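Speaker notes: Getting through the paper pile
Evening talk, library meeting room, Tuesday, January 12, 2021
Ksawery Wasilewska

Before starting
Handouts on chairs. Water. Check the clicker works from the back of the room.

Slide 1. Title
Say hello, say how long: 27 minutes, then questions. Toilets are through the double doors on the left.

Slide 2. Why January
Bills, tax letters and renewal notices all land at once. Most people in the room will have a drawer. Ask for hands: who has a drawer? Who has two? Don't wait too long on this one.

Slide 3. My own pile
Tell the Hemero story. I paid for boiler cover with them for nine months after we had the boiler taken out. The letter saying it would renew was in the pile, unopened, under a seed catalogue. Got 50 pounds back in the end, after three phone calls. Keep it short - last time this ran on and I lost the end of the talk.

Slide 4. Three sorts of paper
Paper you must act on. Paper you must keep. Everything else.
The third sort is the biggest by far. Pause here so people can write it down.
Someone always asks about old payslips. Answer: keep them until you've checked them against the year-end form, then decide.

Slide 5. What to keep and where
House papers, car papers, health, work, bank. One folder each. Don't make more folders than that in the first year. My first go had 17 and I could never remember whether the car insurance was under car or insurance.
Show the Kurup box file and pass it round. Any box file will do, say so clearly. I don't sell them.

Slide 6. Scanning
Only scan what you'd be upset to lose. Name the file with the year first. Mention that a scan isn't always accepted - passports, wills and some deeds need the real thing.
Skip this slide if we are past quarter past seven.

Slide 7. A place to sort
Clear a table before you open a single envelope. Leave it clear until you've finished. Sorting on the floor hurts your knees and you stop early.
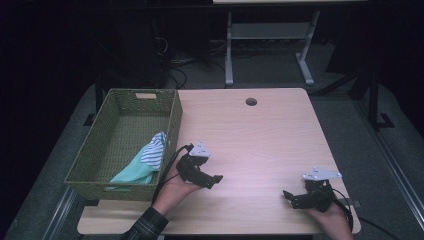
A wood-grain tabletop.

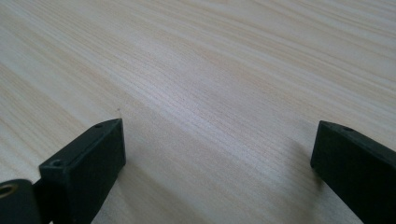 Slide 8. The weekly slot
Same day, same time, kettle on. Nine minutes is enough once the old pile has gone. Open everything, even the ones that look like adverts.

Slide 9. Questions
If it goes quiet, bring up shredding. Collect the Kurup box before people leave. Spare handouts go back to the front desk.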